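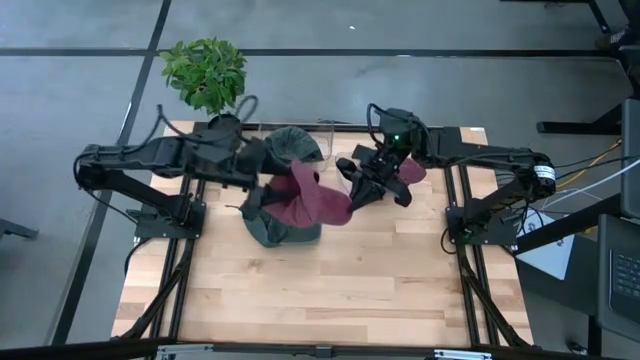 **Bayram Street Merchants, Jullomstead**
Minutes of the October meeting, held in the back room of the hardware store. Called to order at 7 p.m.

Present: the hardware store (chair), the bakery, the shoe repair, the pharmacy, the used bookstore (minutes), the florist, the diner, the bike shop. The frame shop came in during item 2. A sales representative from Pronska attended for item 2 only.

Apologies: the dry cleaner, the optician.

## 1. Last meeting's minutes

Approved with one correction. The minutes said the diner "welcomed" the new loading zone. The diner said it had done no such thing and would like the word changed to "heard about." Changed.

Matters arising:

The city still has not answered our letter on the broken streetlight outside the pharmacy. The pharmacy called and was told the light is listed as repaired. It is dark every night. The pharmacy will call again and ask who listed it.

The shared sidewalk sign is still at the printer's. The proof came back with Jullomstead spelled with one L. Sent back.

## 2. Wurora loyalty program – presentation by Pronska

The representative explained that Wurora is a rewards app. Shoppers collect points in any member store and spend them in any other member store on the same street. Pronska runs it, handles the sign-ups and supplies a small stand for each counter. The price is $39 per store per month on a one-year contract, and Pronska needs at least 40 stores to sign before it will switch the program on.

The representative said a street like ours could expect 1000 extra visits in the first year.

Questions from the floor followed. They are set down at some length at the chair's request, as we were sold a parking validation system some years back and afterward could not agree on what we had been told.

The bookstore asked what the 1000 was based on. The representative said it came from streets with a similar profile. Asked which streets, the representative said the list was confidential but could be shared after signing. The bookstore asked whether it could be shared before signing. The representative will check.

The shoe repair asked what counts as a visit. A visit is recorded when a phone with the app comes within range of the stand. The shoe repair pointed out that the bus stop is right outside its door and that people waiting for a bus stand against the window. The representative said the system has ways of filtering this. Asked what they were, the representative said it was a question for the technical side.

The bakery asked how an extra visit is told apart from a visit that would have happened anyway. Its regulars come in every morning for the same roll. If they all download the app, the bakery will be shown a chart of visits going up while the number of rolls stays exactly where it was. The representative said engagement has value of its own. The bakery asked for the value in rolls.

The florist asked who pays for the points. This took a while to get straight. As the minute-taker understood it: if a shopper earns points at the diner and spends them at the florist, the florist gives the discount and is paid back out of a common pool, and the diner pays into the pool. Pronska keeps a share of whatever passes through. The share was not on the price sheet. The representative said it was in the terms. The chair asked for the terms. The representative had brought the brochure.

The diner said it already has a punch card, that the card costs almost nothing, and that it has never once needed an update.

The bike shop spoke in favor of looking at it seriously. Its owner said the street does lose shoppers to the mall on the highway, that all of us complain about it every meeting, and that a shared program is at least something we could do together. A person who buys an inner tube might well walk across to the bakery if there were a dollar in it. The bike shop would rather try something and be wrong than sit here another winter. This was fairly put and several people agreed with the first half of it.

The pharmacy asked about privacy. Customers would not want a record of when they come in and how often, and the pharmacy is not sure it would be allowed to keep one. The representative said all data is anonymous. The pharmacy asked how the points find their way back to the right person if the data is anonymous. The representative said it was anonymous to us.

The frame shop arrived and asked for the price to be repeated. It was.

The frame shop asked how to get out of the contract. Written notice, ninety days before the end of the year, or it renews. The chair asked if Pronska sends a reminder. It does not.

The chair thanked the representative, who left the brochures and a sample stand. The stand has a light on it that blinks.

### Discussion after the representative left

The chair asked for views around the room.

The hardware store is against. Thirty-nine dollars a month is a lot of door hinges, and the chair does not believe there are 40 stores in walking distance that would sign. Several of the storefronts at the north end are empty and two more are storage. The representative had suggested we could "recruit from neighboring streets," and the chair does not see why that would be our job.

The bakery is against unless somebody shows sales figures from a real street with a real name.

The bike shop is still for a trial, but agreed that a one-year contract is not a trial.

The florist is undecided. Valentine's week is when it needs help least and that seems to be when these programs show their best numbers.

The shoe repair is against.

The pharmacy will not join in any case until the privacy question has a proper answer in writing.

The diner is against and would like it noted that the brochure shows a street with palm trees.

The bookstore observed that every promise had come with a chart and every cost had come with a page reference. It is against, but would look at the terms if they arrive.

**Agreed:** no store signs anything before the next meeting. The chair will write to Pronska with the following:

- Names of streets now using Wurora, with permission to call a store on each
- Sales before and after, in dollars, for the same months of the year
- The full terms, including the share taken from the pool
- How people at the bus stop are kept out of the visit count
- Whether a three-month trial is possible, and at what price

The bike shop asked that the letter be polite. The chair said it would be.

## 3. A cheaper version

The bike shop asked whether we could do a paper card of our own. Get it stamped in different stores, hand it in, get something off. The diner knows the punch card printer and will ask for a price.

The bookstore was asked to support this and was slow to. We would still not know if it brought in anyone new. It would only cost us less to find out. The bakery thought we might simply ask people at the counter for a couple of weeks where else on the street they had been that day, and see if the answer is ever more than one place. Some doubt as to whether staff would remember to ask. The florist will try it and report back. The diner says it could answer the question now, and the answer is the hardware store.

No decision on the card.

## 4. Winter lights

The florist has the box of lights from last year. One string was put away knotted and another has a plug missing. The hardware store will supply a plug at cost. The shoe repair asked whether the lights had done anything for business last year. No one had measured. It was agreed to put them up anyway – they are paid for, and the street is dark by late afternoon (see streetlight, item 1).

The ladder is at the frame shop.

## 5. Other business

The optician sent word that delivery trucks are again using the alley as a turnaround. The bakery admits one of them is its flour delivery and will speak to the driver.

The diner asked who takes the sample stand home. It was moved to the shelf by the paint cans and unplugged.

The frame shop asked if next month's meeting could start earlier. The bakery would be glad of it, the diner cannot manage it. Stays at 7 p.m.

Meeting closed at 8:50 p.m. Next meeting in November, same room. Please bring the brochures back if you took one, as the chair wants the page with the small print.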